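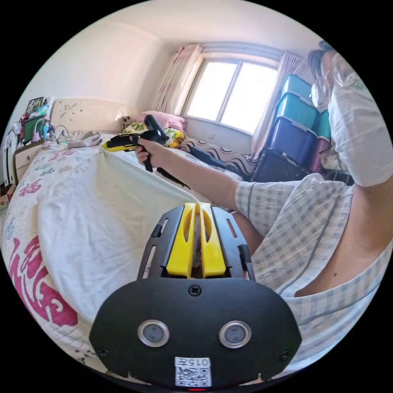
Do I have to make the bed before you arrive? No, was the reply to that email, and please leave it as it stands on an ordinary morning. The same question came in several forms after the March notice, so the terms have been rewritten and the call reopened.

CALL FOR PARTICIPANTS
Bedroom Upkeep Study, second intake
Plarkari Household Research, Nivilside
Applications close 22 June 2019

Purpose

Plarkari is studying how people strip, remake and tidy bedrooms that are in daily use. Published work on bed making comes mostly from hospitals and hotels, where linen is standardised and the bed can usually be reached from both sides. Household bedrooms differ on both points. The sheet may not match the mattress, the quilt may be a size too large, and clothing and pillows have to be moved before the sheet can be drawn flat.

The first intake covered 259 bedrooms, most of them guest rooms or rooms prepared ahead of the visit. The second intake is limited to rooms slept in by the applicant. There are 74 places.

What counts as a suitable room

A double, queen or king bed with a loose top covering (quilt, doona or blanket). Patterned covers are welcome. A strong motif such as large flowers or lettering makes it easier to judge whether a quilt has been laid square.

At least one pillow and a separate bottom sheet, fitted or flat.

A bedside cabinet, shelf or table with its usual contents on top. Chargers, cables, framed pictures and small containers should stay where they are normally kept.

Clothes lying on or beside the bed are acceptable. The room above, with a crumpled grey cloth and an assortment of pillows near the headboard, is well within range, and applicants should not tidy past that point before a session.

Rooms with bunk beds, waterbeds or adjustable bases are outside the scope. So are beds with one long side and the foot both against walls, unless the bed is on castors and can be shifted by one person.

What participants do

Each participant completes 8 sessions in their own home over a period agreed at sign-up. A session consists of the following tasks in the order given.

1. Clear the bed surface. Garments go to a chair, hook or basket of the participant's choosing. Pillows are stacked off the bed.
2. Fold the top covering back to the foot, or remove it.
3. Lift the sheet and lay it again. Lifting by the near corners and drawing it diagonally is permitted, as is working from one side only.
4. Smooth the sheet and secure the edges by the participant's usual method. Hospital corners are not required.
5. Return the top covering and set it square to the headboard, or to the wall where there is no headboard.
6. Replace the pillows.
7. Tidy the bedside surface. Cables are to be coiled or laid straight. Items are not to be thrown out.

No technique is taught and speed is not scored. Participants who normally skip a step, such as tucking, should skip it and note this in the log. The log is kept in Natodico, a web form with one page per session. A paper version is available on request.

Sessions must be done by the same person throughout. A second adult may be in the room but may not handle linen.

Eligibility

Applicants must be 18 or over, live in Nivilside or within the outer bus zone, and have made their own bed regularly for the past year. Applicants must be able to lift a queen-size quilt to shoulder height without discomfort. Short sleeves or rolled sleeves are preferred during sessions, and rings with raised settings should be removed to avoid pulled threads.

Both left-handed and right-handed applicants are sought. The first intake was short of left-handed participants and of people living in flats. Preference will be given to these two groups if places are oversubscribed.

Professional housekeepers and aged care staff may apply, but should state their occupation on the form. Their results are analysed separately.

Payment

Participants who complete all sessions receive $825, paid by bank transfer after the final log is received. Those who withdraw part way are paid for completed sessions on a pro rata basis. Linen is not supplied. Laundering costs are included in the payment and cannot be claimed in addition.

A damaged item should be reported in the log on the day. Replacement is assessed against the item's condition as recorded at the first visit, so it is worth pointing out existing tears, stains or loose stitching at that time.

Privacy

Participants are asked to put away prescriptions, bank letters and anything else carrying a full name and address. Family photographs may be left on display or turned to the wall. Other members of the household must be told when sessions will take place – a notice on the bedroom door is sufficient.

Session material is stored under a participant number. Consent may be withdrawn at any time up to the final payment, after which records are merged and individual rooms can no longer be separated out.

How to apply

Application forms are available from the Plarkari front desk, Mazurek Building, Nivilside, or through the Natodico sign-up page. The form asks for:

– bed size and mattress depth in centimetres
– which sides of the bed can be reached on foot
– type of sheet and top covering in current use
– floor covering beside the bed
– dominant hand
– hours at which the room is normally free

Mattress depth should be measured without the topper, and the topper listed separately. Forms missing the depth will be returned, as it determines whether a sheet can be tucked at all.

Applicants from the March notice do not need to submit a new form unless they have moved house or changed the bed. They should send a short message to the front desk confirming that the earlier details still hold. People who took part in the first intake are not eligible for the second.

Successful applicants will be offered a time for a first visit, at which the room is checked against the form and the consent papers are signed. The bed may be unmade at this visit. Parking at the Mazurek Building is limited to the rear lane, and the front desk is closed over lunch.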